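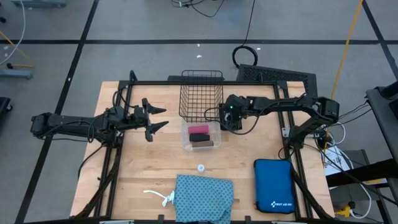
Courses > Robot Learning, Second Edition > Part Two > Chapter 6

Chapter 6: Learning Two-Arm Tasks from Demonstration

I spent my first year in this field convinced that two arms were just one arm, twice. Same math, bigger vector, done! Then I tried to teach a pair of them to pack a bag, and I watched one arm wait politely while the other pulled the bag off the bench.

So this chapter is about timing as much as motion. We'll work with the packing study that Chathurika Nanayakkara and I ran at Sunesel, where a person steers both arms through the job and a policy learns from the recordings. The objects are travel stuff: a drawstring bag, a zippered first aid case, a little white bottle, rolled or folded items in a clear container. I like this set because it mixes stiff things with floppy ones (and a drawstring never lies the same way twice).

We recorded 600 demonstrations. Trained on only 200 of them, the policy finished 70 percent of its test runs, and I was thrilled until we looked at the failures. Nearly all of them came at the handoff, when one gripper let go before the other had closed. More data helped a bit. Predicting short chunks of motion for both arms together helped a lot more, and Section 6.2 shows you why.

You'll need the loss functions from Chapter 4. If those are hazy, go back and redo the Brikitz exercise first, I'll wait.

6.1 What counts as a demonstration?

Start with the dull question of when a recording begins. We cut ours at the first joint movement, and I regretted it for months.

Last updated: 2020-02-16

Comments

Kadri Dzene: Is the 70 percent averaged over all objects? Our bags drag the number way down.

cloutier_lab: Typo in 6.2, the second index should be t+1.

murkunton: Did the Brikitz exercise again like you said. Still hate it, but the chunking part makes sense now.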